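May 2015, Monday, bench 2

Swatch log, gel removers and the new matte top coats. Hashini asked me to write these up the same day for once, so I am, with the good pen, at the good desk, with three fingers still tacky.

**State of my own nails, for the record:** left hand is the Tadevby matte over navy creme, two coats, put on Saturday. Right hand is the same navy under our usual glossy top coat. I do the right hand with my left, so please judge the cuticle line with charity.

- Left thumb: tip wear already, maybe a millimeter. I opened a box of labels with it, so that's on me.
- Left index and middle: matte has gone shiny at the sides, where I hold my phone. It looks like I've been eating fries.
- Left ring and pinky: still perfect, having done no work all weekend.
- Right hand: one chip, ring finger. No other news.

The matte going shiny is the same complaint we had on the last batch. Conceição thinks it's hand cream. I think it's the matte. We have agreed to both stop using hand cream for a week, and she has already said she won't.

## Remine remover, wraps vs. soak

Ran this on practice tips first, then on Hashini, who is less flat and talks more.

Tips: six with foil wraps, six in the soak bowl, all with the Provura builder base and two coats of color 646 (the brick red, the one that stains everything it meets). Filed the top layer on every tip before starting. Timer on the windowsill.

Wraps lifted cleanly at the edges first and the color came away in one sheet on most of them. The soak bowl ones went to jelly, then to soup, and the soup was red, and now so is the bowl. Scraped with the orangewood stick, light pressure. No marks on the tips from the wraps. Two of the soaked ones had a cloudy patch near the middle that didn't buff out.

On Hashini: wraps only, after seeing the bowl. Thumbs needed a second go, same as always. Her comment was that it smells like a pear that has been to law school. I don't know what that means but it is written down.

Skin around the nail a bit white and dry afterward, fine again with oil. Her pinky wrap fell off twice. My foil squares are too small, cut them bigger.

To try:

1. Cotton pads cut in quarters instead of halves. We are going through them like bread.
2. Oil on the skin before wrapping as well as after.
3. A different bowl. Glass, if anyone will let me near glass. 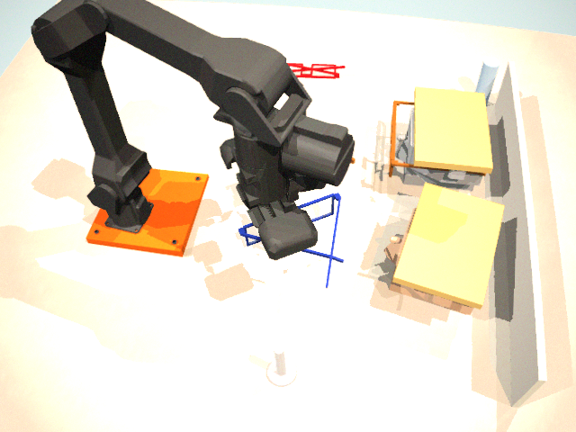
## Matubbar stamping polish, white and silver

The white is good. I hate to say it, having complained about the bottle for a month. Picks up from the plate in one go, including the tiny lattice pattern that beat me all spring. Transfers clean over the navy, a little thin over the brick red, where it goes a sort of bubblegum pink at the edges. Somebody will ask for that on purpose.

The silver is not good. It dries on the plate while I'm still reaching for the stamper. Tried scraping faster and got a lovely stamp of half a fern. Tried a thicker drop and got a lovely stamp of a puddle. Conceição had a go and got a whole fern, first try, then walked off to lunch. I've asked her to do it again with a witness.

Top coat smear: the white held up under glossy as long as I floated the brush and left it to dry properly first. When I got impatient it dragged, and the lattice turned into a picture of rain. Matte didn't smear at all, point to matte.

## Odds and ends

Reorder remover-safe gloves, size medium. Someone keeps ordering large and I have hands like a doll.

Label count on the swatch sticks stands at 2,037 after today. The drawer no longer shuts. Hashini wants to sort them by color family, Conceição by brand, and I would like to sort them by whether I ever want to see them again. Parked until September, when we redo the shelves anyway.

Brick red also on: my sleeve, the timer, page before this one.

Tomorrow: matte over a ridge filler, left hand, no phone. Ask Conceição about the fern.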